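How to Budget for a Two-Arm Workcell

Jul 6, 2024

Most first budgets for a two-arm cell get the arms right and everything else wrong. The quote from the vendor covers the arms and controllers. The table, the grippers, the cabling and the props all come out of some other line, and that line is usually too small.

Step 1. Write down the tasks first

List what the arms will handle in the first year. Our list at Mernidico was kitchen items: mugs, racks, stands. Light objects with handles meant we could skip the larger payload class.

Step 2. Size the table

Tape the footprint on the floor before you order anything. Both bases need to bolt down at the back, and both arms need to reach the middle without fighting over it. Leave room for whatever you plan to set at the sides. 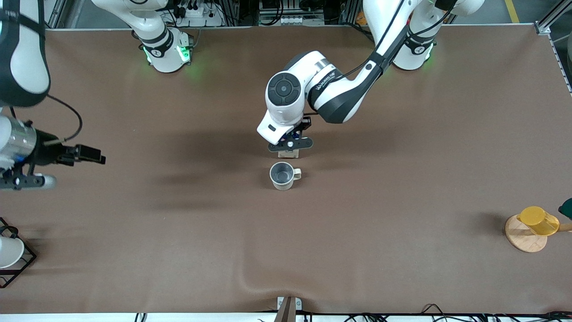

Two arms over a shared tabletop, with mugs, a wire rack and a mug stand.

Step 3. Price the grippers separately

Get a quote for each gripper with its bracket and fingertips. Fingertips wear out, so order spares now. We put $500 aside for them and Ermelinda Patrício, who handles our purchasing, made it a yearly line.

Step 4. Add up the cables

Measure along the arm, with slack for every joint, then down to the controller. Our first cable and connector order came to $1,053 — more than the table. Ask the supplier whether strain relief and sleeves are included. Pover included them; Dzene listed them as extras.

Step 5. Buy props in quantity

Mugs are cheap. Buy them in several colors and shapes, and buy more than you need. We allowed $80 and spent all of it. Racks and stands go on the same line.

Step 6. Hold something back

Keep 10 percent of the total unassigned until the cell has been running for a month. Ours went to metal framing and floor tape.

Step 7. Check lead times

Send the purchase orders for arms and grippers together. Flirkoretti shipped our arms well ahead of the grippers, and the cell sat until November. If you share a budget with another group, get the split in writing before the first invoice arrives.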